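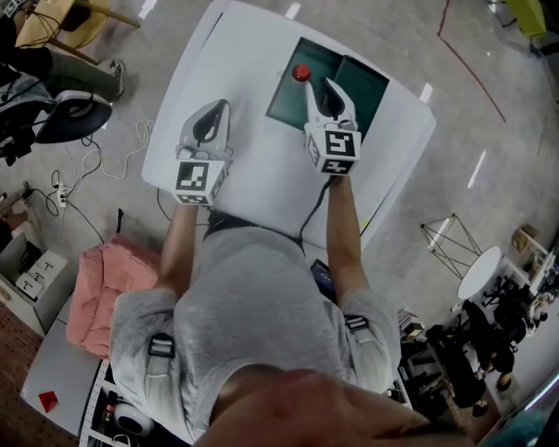 A small red ball between the open fingers of the right-hand gripper, beside the green tray.

Grustmont Community Fitness Programme
Progress report to the Andex Fund, for the period to the end of March

1. Where we are

The programme has now run for 12 weeks at the Magalhães hall and at the Zondale leisure centre. Total attendances for the period were 3,074, counted from the sign-in sheets at both sites. Zondale accounts for the larger share, mainly on the strength of the early morning circuits. The Magalhães evening sessions started slowly and picked up after we moved them half an hour later.

We currently offer 7 classes a week: three circuits, two beginners' weights, one rowing and one mobility class for over-60s. The second rowing class in the original plan has not started. Two of the rowing machines delivered in the first month had faulty chains and went back to the supplier. Replacements have been promised but we have no delivery date.

2. Members

Of the people who joined in the first fortnight, 68 per cent were still coming at least once a week at the end of the period. The target in the grant agreement was 60 per cent. Those who stopped were asked why by text message. The usual answers were shift work, childcare and the bus times to Zondale. A few said the circuits were too hard for them, and we have since added an easier version of each station, written up on the board before the class starts.
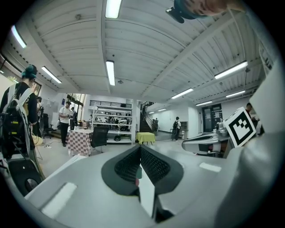 The over-60s mobility class is full and has a waiting list. We would like to run a second one at Magalhães, where the floor is better and there is parking next to the door. This would need one more paid instructor hour a week, which we can cover from the money set aside for the delayed rowing class if the fund agrees.

3. Staff and safety

All instructors hold current first aid certificates. There were two minor injuries, a strained calf and a grazed shin from a box jump, both entered in the accident book. The box at Zondale has been replaced with a padded one.

4. Spending

Hall hire is slightly over budget because Zondale raised its hourly rate in March. Equipment is under budget while the refund on the rowing machines is outstanding. Instructor pay is as planned.

5. Next period

Start the second rowing class once the machines arrive.
Open the second mobility class, subject to your approval.
Hold the first in-house competition day at Zondale, with scaled and standard events.
Repeat the fitness tests done at joining (step test, plank hold, 500 m row).

Please let us have a decision on the mobility class by 5th April so that we can book the hall.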